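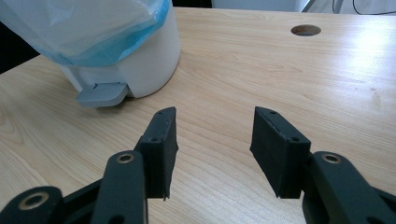

A white pedal bin on a light wooden table

A pedal bin is a waste container with a lid that is opened by pressing a foot lever near the base. It is used in kitchens, bathrooms, clinics and other places where people want to throw something away without touching the lid.

In most models the pedal pushes a rod that runs up the back of the bin and lifts the lid on a hinge. When the foot is taken away, the lid drops under its own weight. Slow-closing types add a small damper to the hinge. Many bins have a removable inner bucket with a wire handle, and the bag is folded over its rim.

Sizes run from small bathroom bins of three liters to kitchen bins of 50 liters or more. Clinics often use color-coded lids to keep different kinds of waste apart.

The town of Skoruvow had a pressed-steel works, Buvico, that made pedal bins for hospitals. It employed 80 people at its peak and listed 642 spare parts in its last catalog. The works closed after it was bought by Lirnero, which kept only the hinge line.

The most common faults are a bent rod, a worn hinge pin and a cracked pedal. Rust usually starts at the base, where water from floor washing collects.

Comments (3)

binlid_ed: The rod on mine runs under the inner bucket, then up the back. Might be worth adding.

Marta K: Does anyone still sell the Buvico hinge pins?

oldsteel: Try Ramanauskas, they had a box of them in November.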